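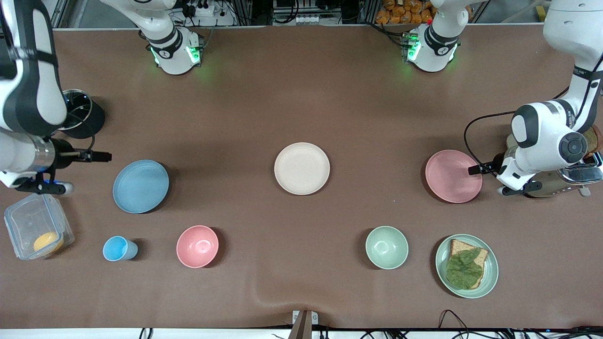

Two robot arms at a practice table, with plates, bowls and a slice of bread topped with lettuce.

How a Robot Table Is Set Up and Cared For

A museum workshop guide for readers ages 8 to 11, from the Avthorpe Science Center

A robot that works with dishes needs more than arms. It needs a steady table, a supply of electricity, and people who check it every day. Engineers call the whole area a work cell. The work cell in this guide is known as Dallov.

The arms

Dallov has two arms. Each one stands on a white base at the back of the table. The base must not move. If it slid even a little, the robot would reach for a plate and miss it. Technicians test the bolts under each base with a wrench before the first job of the morning.

An arm bends at its joints, much as a person's arm bends at the shoulder, elbow and wrist. Inside each joint is a motor. At the end of the arm is a gripper, and its slim black fingers do the holding.

The lights

A green light glows around each base. On Dallov, green means that the arm has power and has reported no faults. If a light turns red, the technician presses the stop button and reads the message on the computer before going near the table.

The dishes

Three flat plates are lined up across the middle of the table: light blue, cream and pink. Bowls and a cup go nearer the front. The cup may be placed on its side, which gives the robot a harder shape to pick up. The technician follows a printed chart called the Retamal sheet when laying out the dishes. There are 18 layouts, and each is used many times. In February, Dallov completed 549 practice runs.

The daily check

Before work begins, the technician completes these steps.

Switch off the power and wait for the lights to go out.
Wipe the gripper fingers with a soft cloth.
Look along every cable for cuts or sharp bends.
Make sure that each cable has enough slack for the arm to turn.
Switch on the power and move each joint slowly, one at a time.

The check takes almost 145 seconds for each arm.

When a part wears out

Gripper fingers touch hard dishes all day, and they wear down. A worn finger may let a plate slip. To replace one, the technician removes 4 small screws, fits the new finger and tightens the screws again. The gripper then has to open and close on a test block. The old finger goes into a labeled bag so that engineers can study the worn places.

Words to know

Cell: the area where a robot does its work.
Gripper: the part of a robot that holds things.
Joint: a place where an arm can bend or turn.
Slack: extra length in a cable.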